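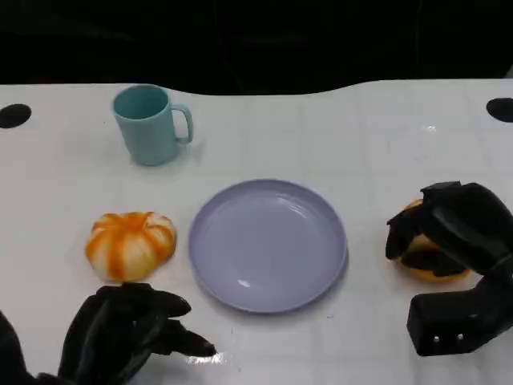

About Breramov

Breramov writes working rules for robots that handle things on tables. We started with one bench and one question from a customer, who wanted to know what "placed on the plate" meant in a test report. Two labs had given him two different numbers for the same arm. One lab counted a bun that hung over the rim. The other did not.

We are a small company. We run tests for robot makers and for the people who buy from them, and we publish the rules we test by. Anyone may use the rules without paying us. What we charge for is the testing, the training, and the time we spend at a customer's site.

What we do

Most of our work is with two-handed robots doing kitchen and table tasks: picking up food items, setting them on plates, moving mugs, clearing up. We use toy food for nearly all of it. Real bread dries out and crumbles, and a trial in the afternoon is then a different trial from the one in the morning.

Our main document is the Fitley Tabletop Rules. The name comes from the street where we had our first workshop. The rules are 2 sections long. The first covers how a trial is set up and the second covers how it is scored. A set is 100 trials, and we do not report a success rate on anything shorter.

Some of what the rules ask for:

- The task is written down in one sentence before the first trial and does not change until the set is finished.
- Start positions are drawn from a list made beforehand. The operator does not choose them on the day.
- An item counts as placed when the hand has let go, has moved clear, and the item is resting fully inside the rim of the plate.
- If a person touches the robot, the table or any item during a trial, that trial is scored as assisted. It stays in the report.
- Items that are not part of the task stay on the table if the setup sheet lists them. Knocking one over is recorded even when the task itself is completed.
- Every trial is kept, including the ones that went wrong in the first second.

The last rule causes the most arguments. Customers sometimes ask us to drop a trial where the network went down or a cable came loose. We mark the cause next to the result and leave it in. A buyer will have loose cables too.

Safety practice

We keep people out of the robot's reach while the arms are powered. The operator stands at the stop button for the whole set and does nothing else – no typing, no phone, no resetting the next tray. A second person does the scoring. When items need to be put back by hand, the arms are stopped first and the operator says so out loud.

Hands are checked at the start of each shift and again after lunch. We look for loose screws, worn finger surfaces and anything caught in the joints. If a finger is replaced partway through a set, the set starts over.

We ask visitors to follow the same rules as staff. Long sleeves are rolled up and lanyards come off at the door.

Who we are

Olanrewaju Sani founded the company and still runs the test floor. Before Breramov he inspected packing lines, where he got used to reading a stop log before reading anything else. He signs every report that leaves the building, and he will take a call from a customer who disagrees with one.

The rest of us split our time between testing and writing. New staff spend their first month scoring recorded trials against old score sheets. We want two people watching the same trial to write down the same thing, and when they don't, we look at the wording of the rule first. Several of the current rules were rewritten that way, including the one on plate rims, which used to say "mostly inside."

Who we work with

Vuronen sends us its arms for testing before each software release. Moussa runs a training course for robot operators and teaches from our setup sheets. Both have sent in corrections to the rules, and we have taken most of them.

We do not sell robots, hold shares in companies that do, or take payment tied to a result. If a customer chooses to keep a report private, we will keep it private. We will not let part of a report be quoted without the full trial count beside it.

Our archive now holds 2,114 scored trials. A further 700 are recorded and waiting to be scored. We open the archive to schools on request, with customer names removed.

Changes to the rules

We revise the rules once a year, in September. Suggestions can be sent at any time. The most useful ones come with a recording of a trial that the current wording handles badly. Please tell us how you would have scored it and which rule you were reading. We answer all of them, though replies are slow in the weeks before a revision comes out.

Contact Breramov | Copyright Breramov. All rights reserved. | Back to top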